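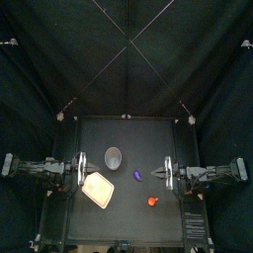 Angus Quinlan
Minutes Secretary, Vastevwood Community Garden Association

Minutes of the general meeting held 2025-11-11

The meeting opened at the usual time with a quorum present. The minutes of the previous meeting were read and accepted with one correction: the hose reel mentioned under item 5 was bought for the lower beds, not the orchard. Apologies were noted in the attendance book.

Matters arising

The gate latch on the Paewai Street side has been replaced. The new one closes on its own but sticks if the gate is lifted. Members are asked to pull it straight towards them.

The letter to council about the overhanging plane tree was sent. A reply has come saying the tree is on the pruning list for April. It was agreed to leave the matter until then and move the seedling bench out from under it in the meantime.

Water

The last quarter's water bill was higher than the one before. Most of the rise was put down to the leaking joint near the tool shed, which has now been fixed. It was suggested that we put in a second rainwater tank beside the first. A quote has been received from Skullska for a 2000 litre slimline tank, including the stand but not the plumbing. A quote for the plumbing is still to come. Some members felt the money would be better spent on drip line for the lower beds, where hand watering takes the longest. After discussion it was moved that both options be costed and brought back to the next meeting. Carried.

Until then, watering times stay as they are: before nine in the morning or after five in the afternoon. The timer on the orchard tap is not to be changed without writing it in the book.

Plots

All 40 plots are let. There are four names on the waiting list. Two plots near the back fence have not been worked since winter and the weeds are seeding into the neighbouring beds. Under the rules the holders get a written notice and a month to respond. The secretary will send these. It was asked whether a holder who is unwell could have the plot looked after without losing it, and the chair confirmed that this has always been allowed if we are told.

A request to split one of the large plots into two half plots was discussed. The path between them would have to come out of the growing area, and the current holder is happy with that. Agreed, with the fee to be halved as well.

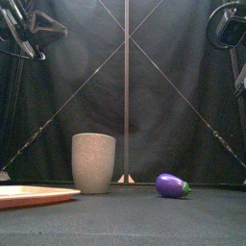

Illeo asked that the minutes record her objection to halving the fee, as a half plot uses the same sheds, taps and compost bays as a full one and in her view should pay something closer to the full amount. She was not against the split itself. The chair said the fee could be looked at again when all fees are reviewed, and the motion stood.

Compost

Bay one is ready to use. Bay two is full and should have nothing more added. Bay three is open. Please chop corn stalks and broccoli stems before they go in. Citrus is fine in small amounts. Somebody has been putting in tea bags with plastic mesh and these are having to be picked out by hand.

The load of horse manure was shared out and the remainder is under the green tarp. It is still fresh and should not go straight onto beds that have seedlings in them.

Plant stall

The spring stall took $116 after the cost of pots and potting mix. Tomatoes sold first, then basil. The zucchini seedlings were slow and the ones left over were given away at the gate. Next time we should start fewer zucchini and more capsicum, and have change ready, as the float ran out early.

Pests and plants

Fruit fly traps are to be hung in the orchard now. Netting is in the shed on the top shelf, folded by size. Anyone netting their own trees should use the fine white mesh and keep it tight at the trunk so that birds and lizards are not caught in it.

Aphids are bad on the broad beans, but most of those plants are close to finished and can be pulled.

General business

The shed key was left in the door twice. It goes back on the hook inside the lockbox.

A member offered spare garlic, both purple and white, for anyone who wants to plait some.

The wheelbarrow with the flat tyre is not to be used until a new tube is fitted. The tube has been ordered.

The meeting closed after general business. Tea was served in the shelter.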